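Datasets > Household > Laundry & Tidying > README

# Waradley Bedroom Laundry Notes
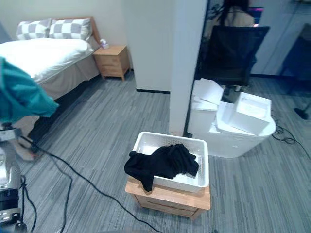 I started this collection because every laundry list I could find was about the wash itself - temperatures, soap, spin speeds - and I wanted the part before that, when clothes are still all over the bedroom. So this is a table of where clothes end up and what they end up in (or on!). A basket with something black half in and half hanging over the rim, a flap of it reaching down to the nightstand, goes in as "draped", and I'm pretty strict about that. "In" means all the way in. I went back and forth on a separate label for things that touch the furniture underneath, and for now it's just a yes/no column.

## What you get

- `items.csv` - 2886 rows, one per garment
- `spots.csv` - 54 kinds of resting place, from bed corner to doorknob
- `notes.txt` - my ramblings, read at your own risk

Of those rows, 1161 are marked "draped", way more than I expected when I began in August.

## Columns

`garment`, `color`, `spot`, `state`, `touches_furniture`. State is one of 4 values: in, draped, beside, elsewhere. Color is whatever I'd call it out loud, so teal and blue-green are both in there and I haven't merged them. Sorry!

## Known problems

Socks are a mess. Pairs got one row early on and two rows later, and I still need to fix the early ones. Dark clothes in a heap are hard to tell apart too, so if I couldn't say shirt or pants I just wrote "garment".

Last updated 9/7/20. Use it for whatever you like - a mention of Waradley would be nice.

Related items

- Prinedeo Closet Inventory
- Chong Folding Terms
- Boton Linen Shelf List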